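Frimpong on the trade that fell through, the one that didn't, and a goalkeeper's view of spreadsheets

Kwesi Frimpong has been director of football at Ivwood Town for 26 months, long enough to have bought one goalkeeper, sold the same goalkeeper, and then bought him back for less. He would like it known that only the last of these was planned.

"People ring me up and say, was that clever?" he says. "And I say yes. What else am I going to say?"

The goalkeeper is Yaw Amoah, who left for Fumov Athletic last June and came home to Ivwood this summer. In between, he played 4 league matches, sat through a great many more, and learned how to make a decent soup. Fumov had wanted a man who could play out from the back. Amoah says he told them at his first meeting that he kicks it long and always has.

"They had a laptop open," he says. "They showed me a number and said the number disagreed. I said, well, has the number seen me kick it?"

The number had not. By the autumn Fumov had signed somebody else and Amoah was warming up at half-time for crowds that were mostly in the queue for pies.

Frimpong was not, at first, trying to get him back. His first choice was the Essien Rovers keeper, and he makes no secret of it, even with Amoah sitting across the table from him. He rang Essien on the opening morning of the window and got a polite no. He rang again after lunch and got a shorter one.

"The third time it went to a recorded message about season tickets," he says. "I listened to all of it. They do a very good family deal."

Amoah nods at this. He has heard the story before and seems to enjoy it more than the man telling it. 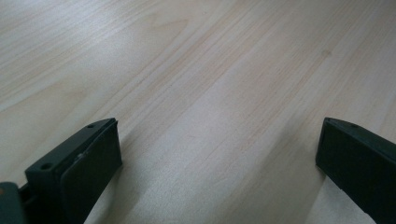 What happened next depends on who is talking. In Frimpong's version, he took a long walk, weighed up what the squad lacked and concluded that a keeper who already knew the back line was worth more than a stranger with better distribution. In Amoah's version, Frimpong sent him a text at ten to midnight that said "you up?"

"I thought it was meant for his wife," Amoah says.

"It was a professional enquiry," says Frimpong.

The talks with Fumov took two evenings. Ivwood offered a small fee and Fumov asked for a bigger one, plus a young winger called up from the Ivwood reserves. Frimpong said the winger was the future of the club. Fumov said fine, no winger then, and he admits he was a bit hurt on the lad's behalf that they gave in so fast. Neither club will say what was paid in the end. Amoah claims not to know, and says he has stopped asking in case the answer is rude.

There was one late wobble. Ustinier, who had just gone up a division and were signing anybody with gloves, made an offer on the final afternoon. It was more money and a longer contract. Amoah thought about it on the train, missed his stop thinking about it, and had to come back the other way.

"I'd like to say it was loyalty," he says. "Some of it was. But I'd seen Ustinier's centre-halves. You want to be busy as a keeper, but not that busy."

Ivwood's supporters have taken the return in good heart. His last match before he left drew 1,811, a figure he can quote without looking it up, and he says most of them have since told him personally that he should have come for the corner in the last minute. He accepts this. He was, he says, already thinking about where to put the sofa in the new flat.

Frimpong has bigger worries. He still needs a left-back, preferably one with a left foot, and the striker he had lined up has gone quiet. He has not given up on the Essien keeper either, and says so freely.

"I'm here, you know," says Amoah.

"You've got a two-year contract. Relax."

"You told me that last time."

Frimpong checks his phone, which has been buzzing on and off for an hour, and goes outside to take a call. Through the door he can be heard asking somebody whether they would consider a loan. Amoah leans over to listen, then sits back.

"Left-back," he says, and finishes his tea.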